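Planning and Budgeting for Your Handheld Gripper Kits: Your Questions Answered

Last updated 05/10/2022

We get a lot of mail from folks who are just starting to price out a set of handheld grippers for recording everyday chores, and we love hearing from you! Bernice Bawa, who looks after orders here at Stenow, has pulled together the questions that come up most.

How many grippers should I buy to start with?

Fewer than you think. Most small teams write to us wanting 16, and we usually talk them down to 8 for the first season (yes, we know, we're terrible salespeople). You can always add more in September, when we do our second build of the year, and by then you'll have a much better idea of how many people you really have on hand to use them.

What does a kit cost?

The Sillen kit is $233 and comes with the gripper body, one pair of finger pads and the charging lead. The Stesik kit is $242, and the extra nine dollars gets you a second pair of pads. If you plan to handle plates, cups or anything else with a thin rim, please do get the second pair. Pads are the part that wears, and it's a shame to have a whole afternoon of table clearing held up for want of one.

Do I need to rent a special room?

Oh goodness, no. An ordinary office or a dining room will do nicely, and you can put that rent money toward people's time, where it will do far more good. A table you can walk all the way around is worth having, and so is a decent stretch of clear floor.

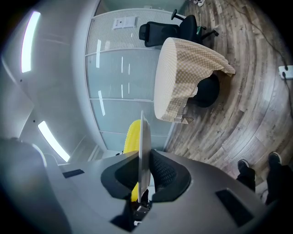 Do look at where your outlets are before you settle on a layout, though. We've had customers spend happily on grippers and then find they had no good spot to charge them, so put a little something in the budget for power strips and cord covers.

What about plates, tablecloths and the rest?

Buy them secondhand and buy a mixed bunch. Different sizes and colors are far more useful than a matching set, and you won't fret when one gets chipped. Washable tablecloths are best, and two or three will see you through.

Can I get spare parts later on?

You can. Manalastas handles our spares and repairs, and they keep pads for both kits on the shelf. Tell them which kit you have when you write, as the two pads don't swap.

Will you write up a quote for my purchasing office?

Happily! Send Bernice the number of kits, the shipping address and the name that should go on the paperwork. If your office has its own form, attach it and she'll fill it in for you. Quotes are good for 30 days, and she can renew one if your approvals are running slow.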